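Polling desk notebook - Girnutel project
February 8, 2023

Wave 2 of the Dridholm mayoral survey closed last night. 3,950 numbers dialed, 250 completes. That is thin for a citywide figure but it is what the budget allows, and it matches the October wave, so the two can be compared.

Raw toplines before weighting: Kwon ahead in both the landline and mobile samples, with a wider gap on landline. Don't quote either number yet. Bo-ram is still cleaning the precinct field, where a lot of people gave a neighborhood name instead of a polling place. She is matching by hand against the list from the city clerk. Old Harbor is the worst because the ward line runs down the middle of it.

Undecideds: 74 people. Dae-han wants to push them with the leaner question and report one combined figure. I would rather report both, undecided as its own row and leaners underneath. In October we folded them in and then got calls asking where the undecided voters had gone. Colette agrees with me but says the client's template only has room for one table. She will ask if they can change it.

Question order. We rotated candidate names this time, which we did not do in October. Any change between waves could be partly that. Needs a line in the method note. I have written one, Myung-ja to shorten it.
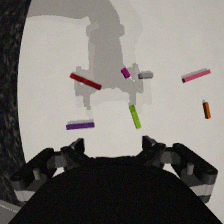
Fig. 1. Simulated tabletop, gripper open, small colored blocks.

Weights. Ran age by sex by ward first, and two cells in the north wards came out with almost no men under 30, so the weights there went silly. Collapsed the two youngest age bands and reran. Better. Largest weight is now something I can live with. Did not weight on past vote. Hae-won asked why (no relation to the candidate, for anyone reading this later who wonders). Recall of the last mayoral vote is poor, and more people say they voted for the winner than the official count allows.

Callbacks: the evening shift did most of the work again. Interviewers say the transit levy question is too long on the phone and people ask for it to be repeated. I listened to a few recordings and they are right. Proposed cut - drop the clause about the county share. Can't change it inside a wave, so it waits for the next one.

To do
- Bo-ram: finish precinct matching, send me the ones she can't place
- Dae-han: crosstabs by ward, flag any small bases
- Myung-ja: method note
- Colette: client template, release time
- me: recheck the mobile sample for duplicates

Recent entries
Wave 2 pretest notes
Furnetora call sheets, new layout
October wave: what we folded and why
Ward boundaries, corrected list
Transit levy wording, first draft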